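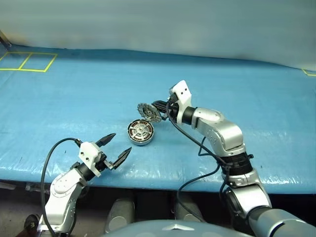 July, late, kettle just boiled. Rehearsals for the Fletport winter show have properly begun and my knees already know it! I'm doing props again (I said never after last year, and then Uwe Hamann rang while I was in a good mood) and tonight was all about where things go when the lights drop. Yellow tape is my new religion. Two squares side by side at the back left of the table, a bit of blue tarp underneath to save the surface, and you can put your hand out in the dark and find the right cell without knocking a teapot into the wings. I've been through 200 metres of the stuff in my life, I reckon, and I still can't tear it straight.

Anyway, the play. It's called Urkeck and it's set on an island where everyone is waiting for a ferry, and for the first forty minutes that is the entire plot. I grumbled when I read it, but tonight the second act got up and walked for the first time. The old lighthouse keeper has this long speech about his brother's boat and I stood there holding a lantern with my mouth open and missed my cue completely. Uwe yelled. Fair enough.

The lantern is a sore point. The script wants it to go out by itself on the word "harbour", and so far it goes out on "the", or on "brother", or not at all. I've tried a new switch and I've tried a longer cord. Tomorrow I'm going to pull the whole thing apart on the kitchen bench with a cup of tea and the radio going, and if that doesn't work someone can just blow it out like a normal person.

Costumes are behind as well. Three grey coats need hems and the ferryman's hat makes him look like a mushroom. I offered to do one coat, came home with all three, and now they're draped over the couch looking at me.

Had soup at Jistesetti afterwards with the cast, the pumpkin one with too much pepper, and we argued about whether the ferry should be heard at the end or not. I'm on the side of a horn, very far off, once. Uwe wants silence. I'll bring it up again when he's eaten.

Mum rang at nine to ask how many tickets we've sold. The hall holds 300 and I don't know the answer, so I told her to buy hers early and bring Aunty Jean. Must remember batteries, grey thread, and the good scissors, which are still in the boot of the car.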